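Beline Opens Refitted Workshop Hall for Bench Trades

Estora, March 31, 2026

Beline has completed the refit of the hall at its Estora site and has opened it to tenants for light assembly, repair and fitting work. The hall is a single open space with shared lighting, cooling and power. Construction was carried out by Stirnico under a fixed-price contract, with electrical design by Queiroz. Final inspection was completed in February.

The refit kept the existing building envelope. Brickwork was cleaned and repointed where mortar had failed, and left exposed on the inside. The roof remains corrugated metal on steel framing. Stirnico checked the beams and trusses for corrosion, replaced fasteners at the eaves and repainted the steel and the underside of the roof white. No new columns were added, so the floor can be divided by tenants as their work requires.

Lighting is by ceiling-mounted fluorescent fixtures. Beline considered full replacement during the design stage and chose to retain tube fixtures of a type its maintenance staff already stocks. Circuits were rewired so that each section of the hall can be switched separately. The design target at bench height is 400 lux with all circuits on. Tenants doing fine work are expected to add task lamps at the bench.

Cooling is by wall-mounted air conditioning, installed high to keep the lower wall clear for shelving. Drain lines run outside the building. Filters are to be cleaned every 30 days by Beline staff, and tenants are asked to keep stored goods from blocking the airflow.
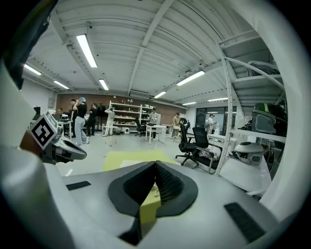 Can tenants fix shelving or hoists to the roof steel?

Nothing may be hung from the beams or trusses without written approval from Beline. Freestanding shelving needs no approval, provided it stays clear of exits and electrical panels. Shelving may be anchored to the brick walls with sleeve anchors set in the brick, not in the mortar joints.

The hall provides 42 bench positions. Each position has access to a grounded outlet and a numbered storage bay. Positions are let singly or in adjoining groups, and tenants may bring their own benches if the feet are fitted with floor protectors. The minimum term is three months, with 30 days' written notice required to leave.

Spray finishing, welding and open-flame work are not permitted. Soldering is permitted at positions fitted with local extraction. Solvents must be kept in closed metal cabinets, and waste solvent must be labeled and taken to the collection point at the loading door. Floors are to be swept at the end of each working period.

Deliveries on pallets are received at the loading door only. Beline provides two pallet jacks for shared use. Goods left in the receiving area overnight will be moved to the tenant's storage bay.

Applications for bench positions are open now through the Beline site office in Estora. Applicants should submit a list of equipment with power ratings, a description of the work to be done and the number of positions required. Floor plans and the full house rules are available from the same office on request.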